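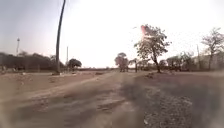
Dirt road with gravel on the right, leaning pole left of center.

Draltance: an unpaved road surface set

Draltance is a collection of stills of one dirt road, sorted by what the ground is doing. Jitendra Dixit wanted a set of bad roads with good labels. We had one bad road, so that part was easy.

Contents

27 stills with surface labels
51 short notes on ruts, loose stone and verges
labels.csv, one row per still
notes.txt, in the order Kanchan Sengar felt like writing them

Surface labels

track: compacted earth, smoother than its neighbors
rut: a long groove or worn stripe left by tires
gravel: loose stone, any size you would not want in a shoe
verge: bare ground next to the road that is not the road, in our opinion 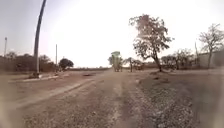
Verge was the label we argued over most. On a paved street the asphalt stops and you have your answer, but dirt next to dirt offers very little help. Where there is a curb we let it settle the matter, so the higher strip behind the pale concrete line is verge and the dirt in front of it is road. The gravel band on the right has no such line, and two of us drew its edge in two different places. Both versions are in labels.csv, under edge_a and edge_b. Pick one and stay with it.

Known problems

Far ground is hard to label. Past the middle distance, everything is tan.
Poles and trees carry no labels — Renu Shukla has offered to add them, and we have offered to let her.
Pebble size is judged by eye.

Corrections go to Kanchan. Please give the row number.

Last edited Feb 8, 2022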